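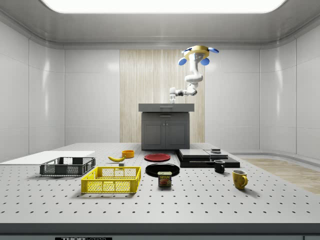 Our project was called Canum, and it was meant to be a small planner: you give it a short instruction in plain words, it works out an order of moves, and the simulated arm carries them out. I took on the planning side, Elsie Garside wrote the part that turns object positions into something the planner can read, and Wahyudi Jugah looked after the arm controller. The instruction we came back to most was "put the banana in the bowl", which sounds like the easiest thing in the world until you look at how small the orange bowl is next to the banana, and how close the two of them lie. My first version treated every object as an upright box, so the banana became a great fat block that could never fit into anything, and the planner very politely gave up!

Rocío Alcaraz, our supervisor, suggested that I stop using one box per object and let long or curved things be made of several smaller ones. I spent most of August on this (far longer than I had promised in the proposal, I'm afraid). The banana is now 4 short boxes in a bent row, and the planner is allowed to leave part of an object sticking out over a rim so long as its middle is inside.

We ran 300 trials with the starting positions shuffled a little each time. With the old boxes every plan for the bowl was refused. With the new ones, 22 trials still ended without a plan, nearly all of them with the Spam can placed where the gripper needed to come down. Colin Dunmore thinks the planner should learn to move the can first, and I agree with him, but that means planning two tasks at once and my search is too slow for it at the moment. Elsie has begun on a faster collision check, and I have left my notes for her in the planner folder.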